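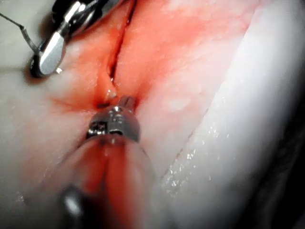
Student Projects / Life Sciences

Why do some cuts leave a thick scar and others hardly any?

Project report, Brolcombe College, second-year biology
7 January 2026

Where the idea came from

I have two scars on my left knee, both from the same bike crash, and they look nothing alike. One is a thin pale line. The other is wide, shiny and a little raised, and it still itches in winter. Same knee, same day, same gravel! I wanted to know why, and that question turned into this project.

What happens when skin heals

Skin repair runs in stages that overlap a lot more than my old textbook made it look. First the blood clots and plugs the gap. Then white blood cells move in and clear out germs and dead cells. After that, cells called fibroblasts start laying down collagen, the tough protein that holds skin together, while new blood vessels grow into the area. The last stage, remodeling, can go on for a year or longer. The early collagen is slowly swapped for a stronger kind and the fibers get rearranged.

My favorite thing from all the reading was the part about tension. Skin is always being pulled slightly, and the pull has a direction that changes from place to place on the body. A cut that runs along the lines of tension tends to stay closed and heal narrow. A cut that runs across them gets tugged open, and the fibroblasts respond to that tugging by making more collagen. That fits my knee very nicely (the wide scar is the one that stretches every time I bend it).

The survey

I put a paper form in the Zulline library and a copy in the sports hall. It asked where on the body the scar was, how old it was, whether it had been stitched, and whether the person would call it flat or raised. I got 157 forms back, which was far more than I had hoped for. Of those, 87 were complete enough to use. Most of the rest had left out the age of the scar, so next time that box goes at the top.

Results

Scars over joints and on the upper chest and shoulders were described as raised more often than scars on the face or forearm. Stitched cuts were mostly reported as flat. I was really pleased to see the joint pattern come through, because it matches the tension idea.

The age of the scar was messier. Older scars were usually described as flatter, but people were not good at remembering when they got hurt, and several wrote things like "when I was small."

Problems with the method

People judged their own scars, and one person's "raised" is another person's "flat." I also had no information on how deep the cuts had been. Stitched wounds are probably different from unstitched ones to begin with, so I can't say that the stitches made them flat.

What I would do next

I would love to repeat this in April with a soft ruler and a simple scoring sheet, with one person doing all the scoring. I would also like to add a question about sun exposure, which came up in the reading and which I left off the form completely.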